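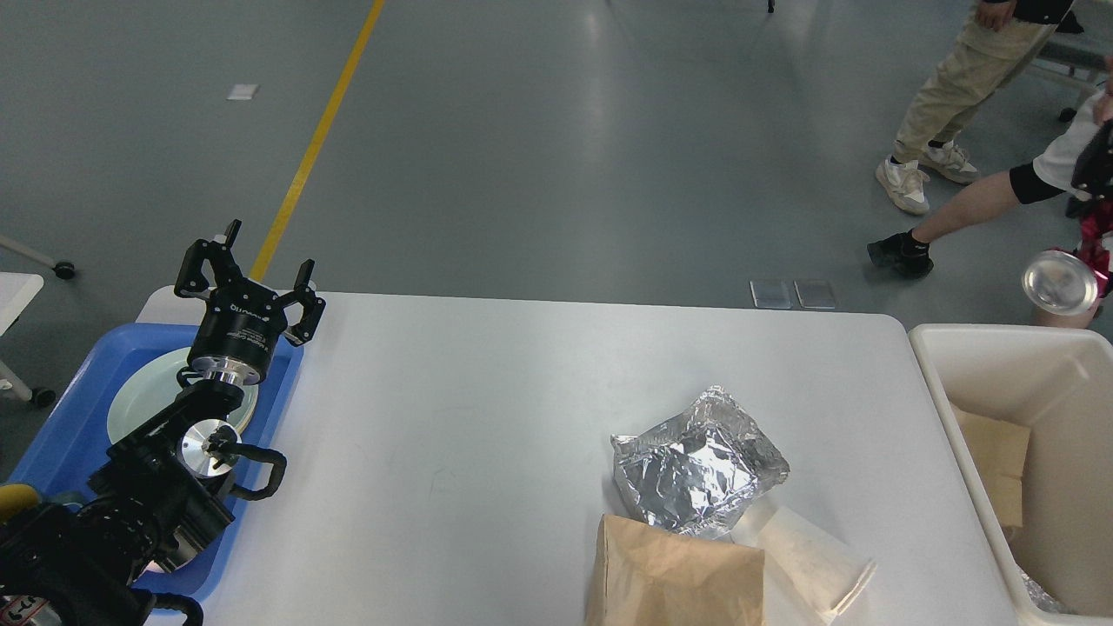
**Week 5 - comparing two-finger grippers on soft packaging**

Thursday, April 23, 2026. Bring your March sheets, we start from those numbers.

Same arm for both grippers, same controller settings. Swap at the wrist flange - four bolts, then re-zero. Don't skip the re-zero!! Half the bad data in March came from that.

Items:

- foil packet (crinkly, reflects, depth camera hates it)
- kraft paper bag, top folded
- white paper bag or sheet - thin, tears
- round plate, in the tray

Grippers:

- Wonik: longer fingers, slower close. 100 trials.
- Drokham: stiffer, better on the plate, crushed 9 bags. 107 trials becuase one group kept going.

What counts as a pick: lifted, held 5 seconds, set down. Slipping but not dropped = still a pick, write "S" next to it. Foil that changes shape is fine. Torn paper = fail, even if it held.

Camera notes. Wrist view loses the foil at low angles, glare. Cuson overhead is better there but the arm blocks it over the tray. Log which veiw you used for every trial, not just the failures.

Force limit: start low, go up one step at a time. Plate and paper need different limits, so don't carry one over to the other.

For next time - read Lindqvist handout, section on compliance. Plot success by item, per gripper. One plot per group. No averages over all items, they hide the foil problem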